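4.2 Packet handling with two hand-held grippers

The kitchen portion of the Tiredmont task list contains 3 chores that require both hands. Packet handling is the one on which learned policies remain furthest from human operators. Demonstrations follow the Seyoum protocol – one operator, one table, a gripper in each hand – and no object is fixed to the surface. The full set holds 1358 demonstrations, of which 100 were withheld for evaluation.
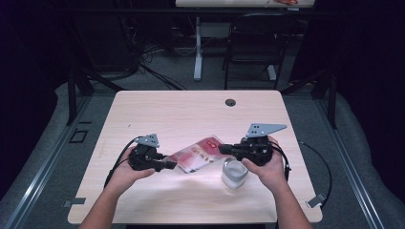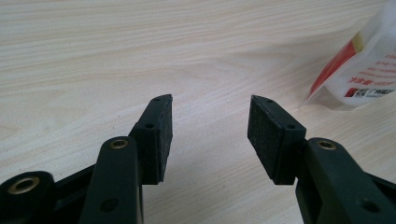
Figure 6. Bimanual packet task. First panel: both grippers with packet and cup. Second panel: one gripper, fingers open.

Can a machine do this chore unattended yet? Only when the packet starts flat and in a known pose; from arbitrary starts the policy still needs an operator within reach.

Most failures occurred at first contact. Thin film slides under the jaws or folds away from them, and the policy seldom attempts a second grasp. Degefa's relabeling of the contact phase reduced this error but did not remove it. Training on a random subset of 500 demonstrations gave the same ranking of failure types. Pouring is treated separately in Section 4.3.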